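I love a clear box with a lid that latches. Give me a pale wooden table, half an hour and a heap of little building bricks, and I'm happy for the whole evening!

My view, and I'll defend it to anyone, is that small bricks should never be sorted by colour. One box, everything in.

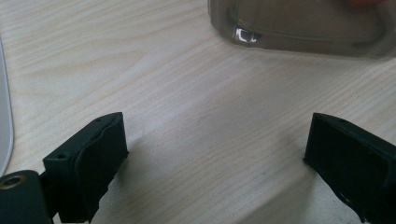 Sorting by colour looks lovely on a shelf, but a child who wants a sloped piece doesn't care whether it's teal or pink. They want to rummage, and rummaging is half the fun (more than half, if you ask me).

A see-through box makes it easier still. You can spot the odd big thing that has wandered in, lift it out and carry on. A shallow tray alongside does for anything that isn't a brick.

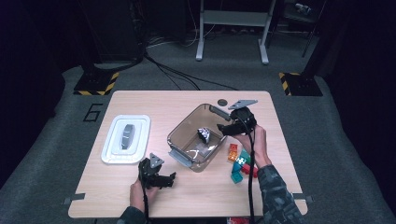
Ngan-ling Hsu disagrees, and wrote to tell me that a mixed box means the same 2 flat plates go missing every single time, and that she'd take six small tubs over one big one.

Fair enough, flat plates are slippery little things! But tip the lot out on the table and spread it with your palm, and they show up quickly.
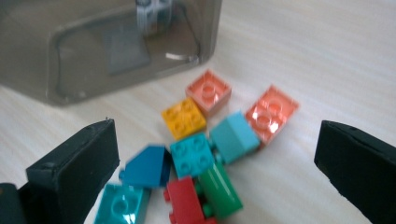 I'd still rather hunt for a yellow plate than put lids back on six tubs at bedtime.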